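4. What people call the things they throw in together

4.1 How I ended up asking about bins

I should say up front that this part of the study wasn't planned. The project started out as a plain vocabulary survey. I wanted to know which words for household containers had survived among older Finnish-American speakers in Clastmont, and which had been swapped out for English ones. I had a nice tidy word list and a nice tidy form. Then I sat down in Arvo Oksanen's kitchen, asked him what he called the drawer by the stove, and he talked for most of an afternoon about what was in it.

That conversation changed the whole section. Arvo didn't have one word for the drawer. He had a word for it when it was neat, another for when his grandchildren had been in it, and a third — his favorite, I think — that he used for any container whose contents didn't belong together. He pulled it out for the drawer, for the trunk of his car, and once for the town council. I went home and rewrote the form.

So what I'm looking at here is mixed-content words: the everyday names people give to a box, drawer, bag, or bin when the stuff inside has no obvious category. English speakers in the area mostly say "junk drawer" or "catchall," and they're pretty loose about it. What surprised me was how strict some of our speakers were.

4.2 Who we talked to and how

We drew on two sets of material. The first is the Kettunen tapes, a family collection of home recordings that came to us with 1241 short clips already cut and labeled. Most of them are no use for this question (lots of singing, lots of fishing), but 200 had somebody naming a container out loud, and those went into the set. The second is our own interviews in Clastmont and Dakirau, which we wrapped up in September, before the roads got bad.

I ran the Clastmont interviews and Niilo Seppälä ran the ones in Dakirau. Niilo grew up there and people would tell him things they'd never tell me. He also has a much better ear for vowel length than I do, so anywhere the transcription depends on a long or short vowel, I've gone with his reading. We disagreed on a handful of clips and those are left out of the comparison.

Each interview had two halves. In the first, we just let people show us around the kitchen, the garage, or the shed, and kept quiet as much as we could stand. In the second, we showed them a set of five printed photographs of containers and asked what they'd call each one and why. Four had contents that more or less went together: silverware, sewing things, nails, children's mittens. The fifth was the mixed one. We didn't suggest any words. If somebody asked us what we called it, we said we'd tell them afterward, and then we usually did, over coffee.

I know a photo isn't the same as your own drawer. People are kinder about their own mess, and they have stories for every piece of it. But we needed something everyone had looked at, or we'd have been comparing Arvo's trunk with somebody else's sewing basket forever.

4.3 The mixed photograph

Figure 1 gave us the liveliest answers by a long way. 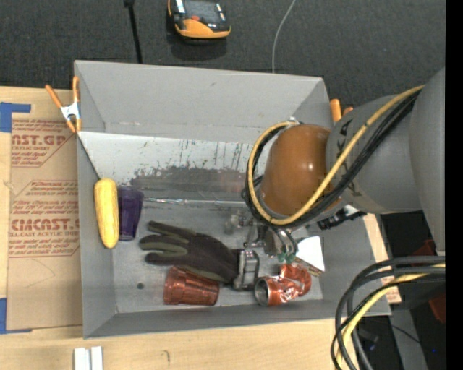 Figure 1. The mixed-content photograph: gray bin with an ear of corn, a purple plastic cup, and a dark work glove among its contents.

The Clastmont speakers nearly all started with the corn. Food changed the word for them. One woman told me flat out that she had a perfectly good name for a bin of odds and ends, but you couldn't use it once there was something to eat in there, and she offered me a different word that she normally kept for the bottom of a picnic bag. Two of her neighbors gave me the same word without hearing hers, and both made a bit of a face while saying it.

In Dakirau it was the glove that mattered. Niilo's speakers tended to treat a work glove as a sign of where the container lived, so they went for shed words, and they stuck with them even after he pointed at the cup. A few argued with him about it! One man said a cup in a shed is a shed cup, and I've thought about that line more than I have about some of the published literature.

I was expecting age to explain the difference, and it doesn't do much. Whether people had kept animals does better. Speakers who'd grown up with a barn had more words to choose from, and they cared more about picking the right one. Speakers from in town mostly had one general word and used it cheerfully for everything.

4.4 A side note on Vusia

Readers who know the Vusia word book will notice that it lists only one of the terms we collected, and glosses it as "rubbish." I don't think any of our speakers would put up with that. Rubbish is on its way out the door. The things in these containers are staying, for years in a lot of cases, and several people got a little offended on behalf of their drawers when I read them the entry.

The word book has 700 entries and was put together by one person working evenings, so I'm not picking on it. I'd just like to see the gloss fixed. Niilo sent in a suggested rewording in March 2022 and we've used his version in the tables that follow, marked with a star wherever it differs from the printed one.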